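Textiles bench notebook

July 29, 2023

Right, picking this up from where I left off before lunch, because the first half of the page got tea on it and Nuno has the clean copy.

We're still on ribbed knits. The Katus batch came in two bags this time and somebody had put the offcuts in with the full pieces, so I spent the first part of the morning sorting (again!) before I could fold a single thing. Offcuts are back in the grey tub under the bench. Please leave them there, they're handy for trying out a fold before you commit a good piece to it.

What I wanted to know was how ribbed cloth behaves when you pick it up in the middle and when you pick it up at a corner. Flat cotton is easy, you get a nice cone either way. Ribbed stuff has a mind of its own. Grab it in the centre and it bunches along the ribs first, then the heavier side drags the rest down, and you end up with fat folds on one side and hardly anything on the other. I did 40 lifts with the Mbeki piece and the lopsided ones were well ahead of the tidy ones. I'm not going to call that a result yet, my lifting wasn't very consistent by the end and my shoulder was complaining.

Corner lifts were better. The cloth hangs long and you can find the opposite corner without hunting for it. Folding time came down too, though some of that is just me getting quicker. Best fold of the day was 60 seconds from heap to flat square, and it was a pretty ordinary square, so don't get excited.

A few odds and ends from the bench:

The pale Cetberg samples pill if you handle them too much. I've set two aside. Use the darker ones for practice.

Colour matters more than I'd thought for sorting by eye. Purples and navies look the same under the bench lamp, so I've started checking them by the window before they go in a pile. Nuno reckons we should just buy a better lamp and he's probably right.

The wash label on piece 843 has come off. I've written the number on a bit of tape and pinned it to the inside hem. If you find a loose label on the floor, that's the one!

Weighed the whole Mbeki piece dry while I had the scale out: 145 grams. I'll weigh it again after its next wash, as I've a feeling it loses a bit of fluff each time. We saw something like that in February with the towelling and never followed it up.

After the tea break I went back to middle grabs, this time pinching a bigger handful and letting the cloth settle before doing anything with it. Much happier with that. The folds are thicker but they stay put, and you can lay the piece down on its heavy side and open it out from there. It also seems kinder to the ribs, with less stretching at the pinch. I'd like to try the same thing on the Vastemel fleece, which is bulkier and might not fit in one handful at all.

Purple ribbed cloth held in the bunch, with the thick folds falling to the left:
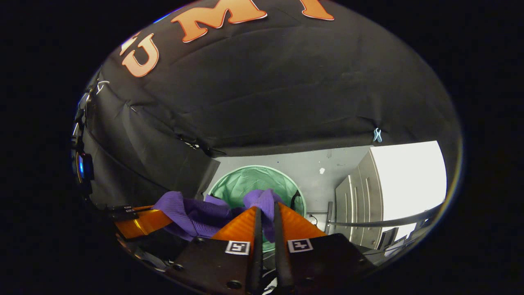

Still to do

Vastemel fleece, middle and corner lifts, same number of each.

Ask Nuno for the clean copy of this morning's page so I can stick it in here.

Refold the whole Katus shelf. It's slumping on the window side and I'm tired of catching it.

New lamp, see above. I've left the catalogue on the stool with the corner turned down.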